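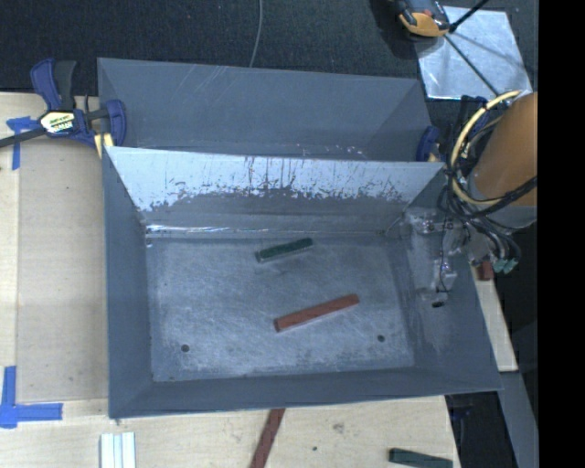
26 November 2022

I have been putting off writing about the big grey bin for weeks, mostly because I kept thinking I'd have it finished by now and could do one of those smug before and after posts. I haven't finished it. It's still clamped to the table, it still needs a proper scrub, and I've decided to write about it anyway because I've become weirdly fond of the thing.

So! It's a sheet metal bin with sloping sides, the sort that widens out as it goes up, and it's split into two by a slanted bit of metal running across. You get one big deep compartment and then a shallower one behind. I got it in August from a clearance place called Okoro, who had a whole yard of metal trays and hoppers and shelving and were very relaxed about people climbing over it all. I went in for a shelf bracket. You can guess how that went.

What I love about it is the slopes. If you've ever tried to pick small things out of a square box you'll know the misery of the corners, everything ends up wedged in there and you're scrabbling away with your fingernails. With sloped walls it's so much nicer to reach into, your hand just follows the side down. I've gone right off straight-sided boxes, to be fair. I looked at the plastic ones from Jestedine as well (lovely lids, I'll give them that) but they're all straight up and down and I knew I'd end up swearing at them.

Now, the clamps. I wasn't going to clamp it at first, I thought a lump of metal that size would stay put by itself. Then I leant on the rim while reaching for something and the whole lot slid across the table with a noise I can only compare to a bus braking. The table's pale ply and it's got a lovely smooth top, so there's nothing for the metal to grip on. The next morning I got the blue bar clamps out and it hasn't budged since. If you're doing something similar, put the clamp on the rim and do it up a bit, then check the bin's sitting flat, then do it up the rest of the way. I tightened mine all in one go the first time and had it rocking like a café table.

The cleaning is where I've come unstuck. The divider has streaks and scratches all over its face, and there's a dark speckly residue along the bottom half that I've been calling "the freckles". The floor of the main bit is scuffed and dusty looking too, sort of mottled all over. I've tried:

Washing up liquid and warm water, which did nothing except make me feel productive.

Bicarb paste, left on while I had lunch. A bit better, maybe? I couldn't swear to it.

A tub of Altell cream cleaner from the back of the cupboard under the sink, which smells of fake lemons and made my eyes water. I only did a little patch and I don't think I'll bother with the rest.

I haven't gone near it with wire wool and I'm not going to, so please don't write in. Scratches on scratches, no thank you. I think I'm coming round to the idea that a bin is allowed to look as if it's been used.

There are also a couple of small round holes in the floor, and another one in the right hand slope. I went back and forth over whether to plug them. In favour of plugging: screws, beads, anything tiny. Against: it's easier to rinse out with somewhere for the water to go, and I don't keep anything tiny in there anyway. At the moment it's blocks, a dark green one and a reddish-orange one, and neither of those is going to escape down a hole. I do like those two colours against all that grey. It made me want to paint the whole back wall green, until I remembered how long the hallway took me.

The shallow compartment I still can't decide about. It seems a waste to leave it, and it's too shallow for most of what I'd want to put there. Someone in the comments last time suggested a Skiseck tray liner cut down to size, so I might have a go at that if I can find one that doesn't cost more than the bin did.

Next job is tidying up the cables down the right hand side, there's a proper tangle of black ones over there and a yellow one looping about, and I've got a bag of velcro ties somewhere. I put them somewhere safe, so give me a month or so.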